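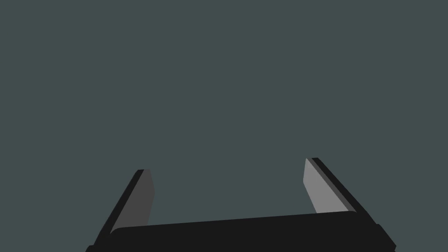

slatepixel
Member, simulation and grasping board

Wrist camera in sim renders the gripper and nothing else. Where did my table go?

Okay, I've been staring at this for two evenings and I'm going a little cross-eyed, so I'm hoping someone has hit it before. I'm putting together a pick and place setup in Trellwood (the simulator) with Tudham doing the motion planning, and a small image policy on top that gets the wrist camera and the joint positions. The wrist view at the home pose is just my gripper, jaws open, with plain dark slate-teal everywhere else. No table, no block, no bin. I should be looking down at all three!

What makes me crazy is that the table is there. The overhead camera sees it fine. Physics sees it too, and if I drive the arm down blind the fingers hit the tabletop and stop right where they should. Tudham also plans around the bin without complaint. So the objects exist as far as everything but this one camera is concerned.

Things I've already tried:
Restarting, obviously.
Changing the light. The inside of the right finger got brighter, the background stayed exactly the same color.
Turning shadows off and back on.
Deleting the block and spawning it again.
Loading the stock demo world with my arm in it. Same flat background at home.

The camera publishes at 30 frames a second and the timestamps look sane, so I don't think I'm getting some stale frame from before the world loads. The gripper moves in the image when I open and close it.

And the part that really bugs me: I recorded 400 episodes before I noticed. I was only ever watching the overhead window. I trained on them, and the policy sort of works?? It wanders at first, drifts off to one side, and then if it happens to get low enough over the block it suddenly seems to know what it's doing and goes for it. I'd put the wandering down to a bad learning rate and spent a whole evening on that.

My camera settings came over from an older project built on the Hegde arm, which is a lot smaller than the one I have now. I changed the mount offset and the image size and left everything else alone. I can post the full config if it helps. Is it a render layer thing? Is my camera rotated? I'm happy to be told I missed something dumb.

mossy_kernel
New member

Had a blank background once and it was the graphics driver. Update it and reinstall the simulator. Also try making the window smaller, that fixed some rendering stuff for me on an old laptop. If that doesn't work I'd just use the overhead camera, you don't really need a wrist one for pick and place.

torque_and_toast
Regular, perception board

I don't think it's the driver. Your gripper renders, it shades properly when you move the light, and the other camera is happy. I'd look at the far clipping distance before you touch anything else.

The giveaway for me is the policy that wakes up when it gets low. Anything past the far clip simply isn't drawn, and where nothing is drawn you get the clear color, so your slate-teal is the renderer saying "nothing in range". It also explains why the light did nothing to it, there's no surface there to light. The gripper is a few inches from the lens so it always makes the cut. Come down far enough and the table pops in, and your policy finally gets something to look at.

Ways to check without reinstalling anything:

Turn on the depth output for the wrist camera and read a pixel between the jaws. If it comes back as exactly the far value (or infinity, depending on your version), no geometry was drawn there.

Print the distance from the camera frame to the tabletop at home and compare it to the far setting. Use the camera frame and not the flange, people mix those up constantly.

Then jog straight down slowly with the wrist window open. If it's clipping, the table will show up in the image all at once or slide in from one side, with a hard edge across it. If the table never appears even when you're nearly touching it, I'm wrong and you should look at rotation or visibility masks.

On rotation, since you asked - a camera pointing at empty sky would give you the same picture at home, so the image alone can't tell you which one it is. But yours is bolted to the hand and you can see the fingers, and your policy gets useful pixels down low, so I'd bet on clipping. Some config formats do flip the axis convention between versions, so it's worth drawing the camera frustum in the viewer anyway. You'll see right away where it points and where it ends.

When you change far, leave near alone. If you drop near to some tiny number "to be safe" you can lose depth precision and get flickering on thin stuff like the bin walls.

slatepixel
Member, simulation and grasping board

Oh my gosh, yes. Far was set to 39 centimeters. Camera to tabletop at home is 73. On the little Hegde arm that was plenty and I just never looked at it again. I jogged down like you said and the table came sliding in with a hard edge, I may have yelled.

I set far to two meters and now I have a table, a block and a bin at home. Haven't retrained yet, so no idea what it does for the wandering. Do I have to throw out all the episodes? Please say no.

nightshift_planner
Regular, tooling board

You probably don't have to recollect if you logged joint states and object poses. Replay them in the fixed scene and render the wrist camera again, keeping the original actions. We do that with Nuvside logs all the time. Set the recorded poses directly at each step and skip the physics, otherwise small contact differences pile up and the block ends up somewhere it never was in the original run.

Two things to watch. Check that the replayed overhead images match your old overhead images on a handful of episodes before you run the whole batch. And render the gripper opening from the recorded finger positions, not the commanded ones, or the jaws in the image will close earlier than they did in the log.

If you only logged images and actions, then yeah, I'd recollect.

I'd also add a check at the start of your recorder: grab one wrist frame with depth at home, and refuse to record if every pixel outside the gripper mask is at the far value. It's a few lines. Mine also saves that first frame next to the log so I can flip through them later.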